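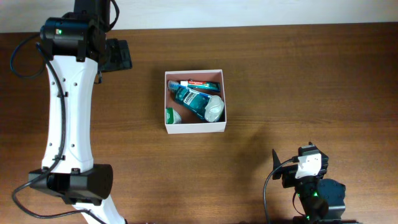 Every January I promise myself I'll sort out the bathroom cabinet, and every spring I finally get to it. Ours is a shallow thing over the sink, and for years everything in it lived in a sort of landslide – you opened the door for the dental floss and caught a tube of hand cream on the way down. What cured it was boxes. Little cardboard ones, the kind that tea, soap and birthday presents come in, and I haven't bought a plastic organizer since.

Start by taking everything out and carrying it to a table, where you can see it properly. Don't try to sort it standing at the sink. Wipe the shelves with warm water and a drop of dish soap while they're bare, and leave the door open until they're good and dry.

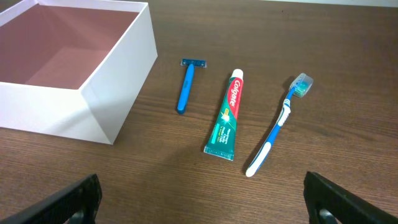 Page last changed: 2025-04-05

Now put together what gets used together. Toothpaste goes with toothbrushes, razors go near the shaving cream, and cough drops can go to the kitchen, where people look for them anyway. I used to sort by size (very pretty, and it lasted until Tuesday). Sorting by the hour of the day works much better in this house, with one box for mornings and one for bedtime.

A word about damp. Cardboard and wet toothbrushes don't get along, so the brushes we're using stand in a cup by the faucet and only the spares go in a box. My neighbor Hina Ghauri lines hers with a piece cut from an old vinyl tablecloth, and I've copied her ever since she showed me. Wax paper will do too, though you'll be changing it more often.

Measure your shelf before you fall in love with a box! Mine is 90 millimeters deep, and I once covered a lovely one in leftover wallpaper only to find it was 100. It holds my buttons now.

If a side has gone floppy, run a strip of paper tape along the inside fold and press it down with the back of a spoon. A second layer of card glued to the bottom helps with heavier things like full bottles.
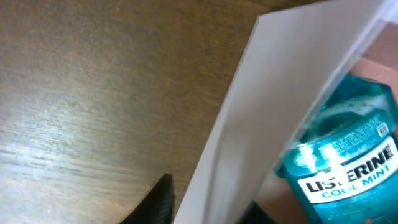
Boxes for guests and for travel

I keep one more box made up for visitors, with a new toothbrush, a small toothpaste and a comb. When Rizwan and the children drive over from Caradham somebody has always left something on the bathroom counter at home, and it saves a trip to the store after supper. Write what's in it on the lid, or on a slip of paper if there is no lid, and fill it up again when you change the guest sheets.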